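TIRTHORPE OPENS PUBLIC REVIEW OF SIDEWALK AND TRANSIT STOP STANDARDS

Residents have 30 days to comment on draft rules for walkways, curbs and waiting areas

TIRTHORPE, March --- The Tirthorpe Department of Streets today released draft standards for the design and upkeep of public sidewalks, the first full revision of the city's walkway rules since the current street manual was adopted. The draft is open for public comment for 30 days.

The proposed standards apply to all new sidewalks and to existing sidewalks rebuilt as part of a street, utility or private development project. They set a minimum clear walking width of 6 feet on commercial streets and require that benches, signs, bicycle racks and transit shelters be placed outside that clear width.

"Most trips in this city begin or end on foot," said Do-yoon Chae, Director of Streets. "The rules for the space people walk on should be as clear as the rules for the space people drive on. We are asking residents, business owners and transit riders to read the draft and tell us where it falls short."

Under the draft, property owners would receive written notice of a damaged slab before any repair order is issued. The department would assume responsibility for damage caused by street trees or by public utility work. Contractors who open a sidewalk would be required to restore full slabs between joints, and asphalt patches would be allowed only as a temporary measure.

The draft was prepared with the design firm Cuvalier, which reviewed permit records and maintenance requests under a contract approved by the City Council last year. Plurora, the regional transit operator, advised on the sections covering bus stops, including boarding areas, lighting and the distance between shelters and the curb.

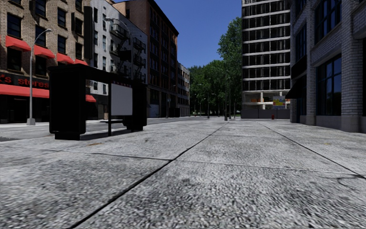 Rendering of a concrete sidewalk with a bus shelter near the curb.

The department will hold 2 public meetings during the comment period, one at City Hall and one at the Tirthorpe Main Library. Both meetings will begin at 6 p.m. Interpretation services are available on request. Printed copies of the draft may be read at all library branches during regular hours.

Written comments may be submitted in person or by mail to the Department of Streets, City Hall, Room 4. The department will publish its responses together with a revised draft before the standards go to the City Council for a vote.

About the Department of Streets

The Tirthorpe Department of Streets plans, builds and maintains the city's roads, sidewalks, bridges and street lighting. It also issues permits for work in the public right of way.

Media contact: Office of Public Information, Tirthorpe Department of Streets

###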